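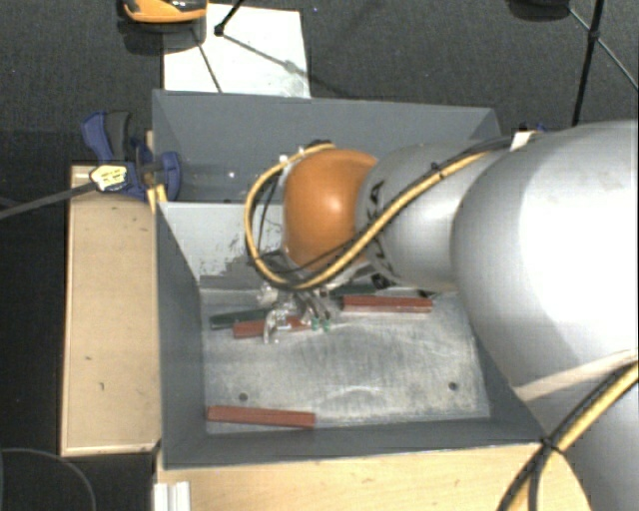
## 4. The Bar-Sorting Project

### 4.1 Setting and task

The second half of the robotics course at Brakthorpe is one long project, called Flosteo, and it is the part of the course we most enjoy teaching. Students arrive having written motion code in simulation and having passed a safety check on the real arm. What they have not done is touch an object with it. Flosteo starts there: short bars lie in a bin, and the arm has to pick them up one at a time and put them down somewhere useful.

The wording of the task fits on one page. Bars start in the front compartment of a gray bin. A program must choose a bar, grasp it, lift it over the divider and release it in the rear compartment, reds first and then greens. A bar released anywhere else counts as a miss, and so does a green moved while a red is still in front. Students may place the bars however they like during practice. In the scored run, another team places them.

That last rule came from the students themselves, in the first week, and it changed the whole project for the better. Teams stopped tuning their code to one nice layout and began to think hard about the awkward ones: a bar tight against the divider, a bar in a corner near the front wall, a green resting so close to a red that the camera code joined them into one shape. They also became very inventive at setting traps for each other. We did nothing to discourage this.

### 4.2 Cell and tools

There were four teams and one arm, so everything about the cell was planned around quick changeovers. The bin sits on wooden boards beside the arm and is held with a bar clamp at one corner (Figure 1). We had at first meant to bolt it down. The clamp turned out to be a better teaching tool: a team that wants to test whether its calibration is any good can let the bin go, move it by a finger's width and clamp it again. Several teams made this a habit, and it caught more mistakes than our written checklist did.

**Figure 1.** The Flosteo cell with the gripper over the front compartment. Red and green bars lie on the floor of the bin, one red bar by itself in the lower left corner.

All teams programmed the arm through Satti, a thin layer we wrote over the vendor's motion interface. Satti gives students a small set of calls – move to a pose, move in a straight line, open, close, read the joint state – and it logs each call with a time stamp. It has no planner and no grasp library. We talked for a long while about whether leaving these out was fair, and we would make the same choice again. Writing a straight-line approach by hand, and then watching it come down at a slant into the side wall at crawling speed, teaches more about frames than any lecture we have given.

The cables deserve a paragraph of their own. They run along the outside of the arm and form a wide loop at the orange joint cover, so that the last joints can turn without pulling anything tight. In simulation this loop does not exist. On the real arm it limits how far the wrist can turn near the divider, and every team met that limit within its first session. We now hand out a simple rule with the task sheet: before running a new pose, step to it slowly with one person watching the loop and nothing else. Two teams went further and added a cost for wrist rotation to their grasp choice, which made their motions shorter as well as safer. It was a lovely piece of work from students who had been asked only to be careful.

### 4.3 What the teams built

Every team had to solve three problems: finding the bars, choosing one and getting hold of it. Color was enough to find them in most cases. A threshold on hue, followed by a rectangle fit, gave a center and an angle for each bar, and most teams had this working on the first afternoon. The worn floor of the bin then made life interesting. Its scratches and whitish scuffs catch the light, and a patch of glare lying over a bar will cut the fitted rectangle short. The grasp point shifts toward the end of the bar, the bar tips as it is lifted, and the release goes wrong.

The teams found different ways around this. One fixed the length of the rectangle, reasoning that all bars are the same length and only the visible part changes. Another took pictures from more than one arm pose and kept the longest fit. A third looked for the long edges only and ignored the ends. The last team changed its lighting, and we had some debate over whether this was allowed. Nothing on the task sheet ruled it out. It worked well until the afternoon sun came in, and the team wrote about that failure so clearly in its report that we now use the passage in class.

Choosing a bar was where the projects really grew apart. The simplest rule, nearest red first, performs better than one might expect. It fails when the nearest red is blocked by a green, a situation that the trap-setters learned to build with great skill. One team wrote a short scoring function that added up the free space on both sides of each bar, the distance to the closest wall and the wrist turn needed to reach it. Another allowed itself a push: when no red had room for the fingers, the closed gripper slid the bar gently toward the middle of the compartment and the camera step ran again. The push was the most popular idea of the term. By the last week the other teams were asking how it worked, and the team that wrote it gave a short talk at the board without being asked.

The grasp itself drew less attention in the reports than we had hoped. Most teams used a fixed approach height and a fixed closing time for every bar. Only one team checked, after closing, whether something was between the fingers, and it did this by reading the final opening and comparing it with the width of a bar. This is a few lines of code in Satti. It saved that team from carrying nothing at all over the divider with great confidence, which the others did often, and which the rest of the room always enjoyed.

### 4.4 Sessions and records

The project ran for four weeks. Teams shared the cell in fixed slots, and each team kept a lab log next to the automatic one. In the lab log we asked for just one line per attempt: what was tried, what happened and what would change next. After removing attempts that were stopped before the arm entered the bin, 191 attempts remained across all teams, and these form the basis for the discussion in the next section.

Each attempt was labeled by the team that made it and again by one of the instructors, working from the Satti log and the overhead video. Where the labels differed, we sat down with the team and watched the video together. Nearly all of these cases came down to the word "miss." Students tended to call an attempt a miss when their code had done something they did not intend, even if the bar ended up in the right compartment. We found this encouraging! It shows that they were judging the program and its reasons, and we kept a separate label, "lucky," for exactly these attempts.

The scored runs were held on Feb 18, 2021, with students from the Clolitell robotics club as guests. The club had asked to bring its own bar layouts, and some of these were crueler than anything the teams had come up with. Each team received one of them in addition to the layout placed by its rivals. Code could not be changed between the two runs, but parameters could, and a team that wished to change one had to say aloud which parameter it was and what it expected to see. We borrowed this idea from a physics colleague's lab course and recommend it warmly. The guesses were often wrong, and the talk that followed was the best of the day.

### 4.5 Limits of the setup

One cell for a whole class means a lot of waiting. Teams used the time to replay logs, which helped, but those in the later slots also saw what the earlier teams had tried, so the designs are not independent of one another. The pushing idea, for instance, spread too quickly for us to compare teams with and without it in any strict way.

The bars are also kind objects. They are straight, they match in shape and they come in two colors that the camera separates well in most light. We plan to add curved pieces when the course runs again in July, and to leave the divider as it is. Students complained about it from the first session on, and nearly every clever motion in the reports exists on account of it.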